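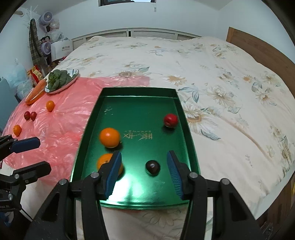
Sorting the Shopping When You Have No Counter

My first kitchen had 18 inches of counter, and the kettle lived on most of it. Every bag of groceries I brought home got unpacked somewhere else: the top of the washing machine, a chair, the floor, and finally the bed, where I have been unpacking groceries, off and on, ever since. I own a perfectly decent table now. It has mail on it.

People get sniffy about food on the bed. These same people will put a suitcase that has been dragged through an airport bathroom on the bed without a second thought, so I have stopped listening. A bed is the biggest flat surface in a small apartment and it is at a kind height for your back if you kneel. What it needs is a bit of help.

Put something down first

A duvet cover is a nuisance to wash and a worse nuisance to put back on, and cherry tomatoes have a way of finding the one elbow in the room. Lay down a sheet of plastic before anything comes out of the bag. A cheap tablecloth cut in half works, so does a shower curtain liner (a new one, please). Mine is from Zarnanico, the discount place by the bus station, and I have wiped it down more times than I have wiped down the stove. I am not proud of that.

Don't use newspaper. The ink comes off on damp greens and then on the bedding, and you will be reading the football scores on your pillowcase until spring.

Smooth the covers flat before you start. An orange on a puffy duvet rolls into the nearest dip and takes its friends along.

Use trays, and use shallow ones

A shallow metal tray is the most useful thing I own that I didn't pay for. You can see everything in it at once, nothing rolls off, and when you are finished the whole lot gets carried to the kitchen in one trip. Deep bowls are lovely in magazines. In real life the plum at the bottom of a deep bowl is found by smell.

The old tea trays sold in Chinese groceries are ideal, the shiny colored kind with gold lettering. They have a lip, they weigh next to nothing, and they look cheerful even when all they hold is an apple and two oranges. They do scuff. Mind the scouring pad, use a soft cloth with dish soap, and dry them right away, especially around the rim where rust likes to begin. Don't soak one overnight. I did, and now I have one fewer.

Pale scuffs sometimes fade a little under a drop of cooking oil rubbed in and wiped off. They come back. So do mine, every week, and I have decided they are character.

Greens want their own plate. Anything leafy comes home damp and leaves a puddle wherever it sits, so give it an oval platter or a pie tin and keep it apart from the fruit.

Sort by how soon it will go bad

I used to sort by color, which is pretty and of no use to anyone. Then I sorted by fruit and vegetable, and got into an argument about tomatoes. What works is sorting by deadline.

Eat soon: ripe plums, soft berries, leafy greens, anything that already has a bruise. These go at the front of the fridge or in a bowl where you will trip over them.

Eat this week: cherry tomatoes, tangerines, cucumbers.

Will wait for you: carrots, apples, firm oranges. They can go at the back, and will forgive you for a good while.

Check each piece as you sort it. Turn it over, since the bad side is always the side facing down, and press near the stem with a thumb. One plum with a split skin will start on its neighbors, so it gets eaten on the spot. I consider this the wages of the job.

Where things go afterward

Apples by themselves. They give off a gas that hurries everything near them toward old age, and carrots stored with apples can turn bitter. A drawer of their own if you have one, a paper bag in a cool corner if you don't.

Oranges and tangerines last longest in the fridge but taste better out of it. I leave a few on the shelf and chill the rest.

Tomatoes on the counter, out of the sun. If you have no counter, a windowsill that faces north will do.

Plums out until they give a little under your thumb, then into the fridge.

Carrots lose their tops the minute they come home. The greens go on drinking out of the root and you end up with a carrot you can tie in a bow. Wrap them in a barely damp towel and put them in the crisper.

Leafy greens get rolled up in a dry dish towel, then put in a bag, left open at the top. Don't wash them until you want them. My neighbor Juwita Subramaniam stands hers in a jar of water like flowers, with a bag over the top, and hers last longer than mine, and she mentions it.

Snacks are a separate matter. They go straight from the shopping bag to a high cupboard. If a bag of chips spends five minutes next to the bed it will be opened, and then you are a person eating chips beside a tray of fruit.

Getting the bed back

Lift the trays off first, then fold the plastic toward the middle so the grit and the stray stems stay inside. Shake it out over the sink or the balcony. Check upwind. Wipe it with a little vinegar and water, hang it over the shower rail, and don't fold it up wet.

For a spot on the cover, cold water and a dab of dish soap, worked from the outside in. Plum and cherry tomato both come out if you catch them early. If you catch them at bedtime, turn the duvet over and think about it in the morning.

The whole business takes me 22 minutes, including the plum.

From readers

Veronika Grabner writes that she uses an ironing board for all this, set low, with a towel over it. I tried. It is a good height and a terrible width, and I spent a while under the dresser looking for a tangerine. She has steadier hands, or larger tangerines.

Another reader asks whether baking sheets will do in place of trays. Yes, if they have a rim all the way around. The ones with a flat side are made for sliding cookies off, and they will slide anything else off as well.

Next month: the drawer with the batteries in it. Bring gloves.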